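Section 2: Planning and budget

Before you order anything, work through these steps – I skipped one and paid for it.

1. Measure your table. You need room for both arms plus a tray.

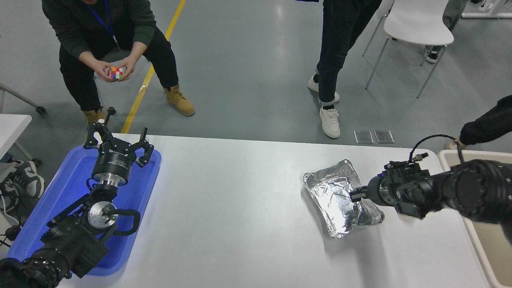 Two arms, a blue tray and a foil container on one table.

2. Price the grippers separately. Larwood quoted me 36 days on spares.

Note: set aside $255 for cables and mounts.

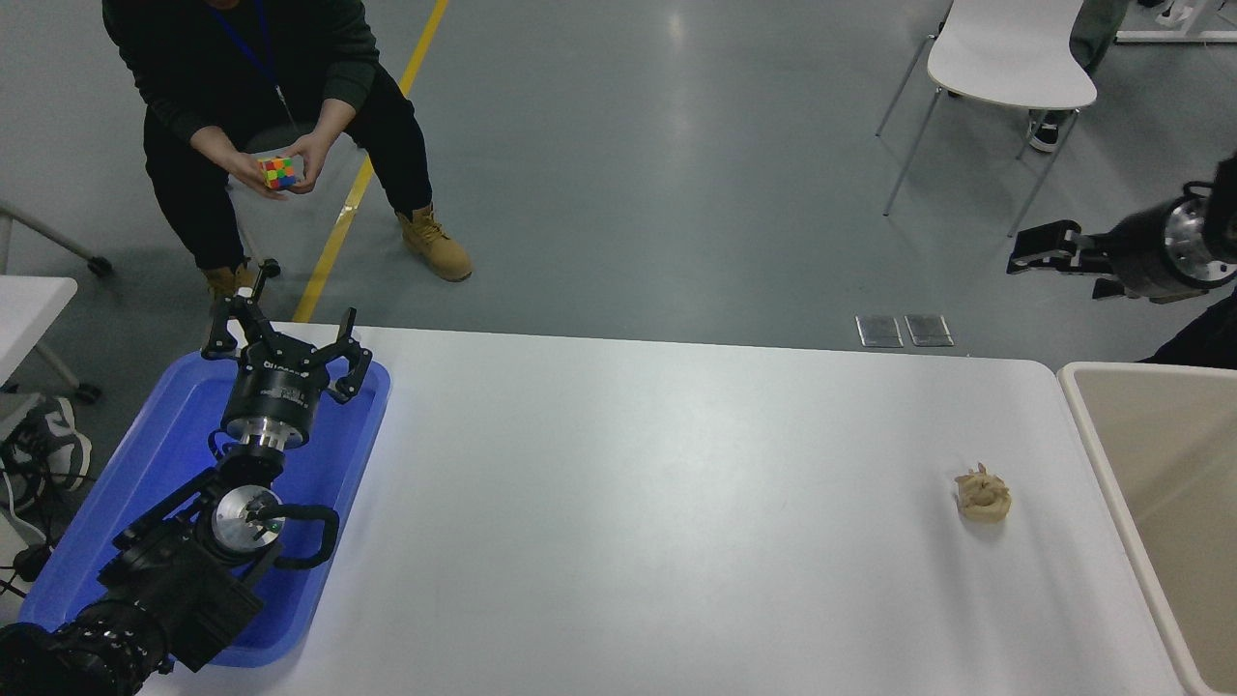 Left gripper open, tray beneath the arm.

Caution: don't sign until you've checked the arm's reach against your own bins.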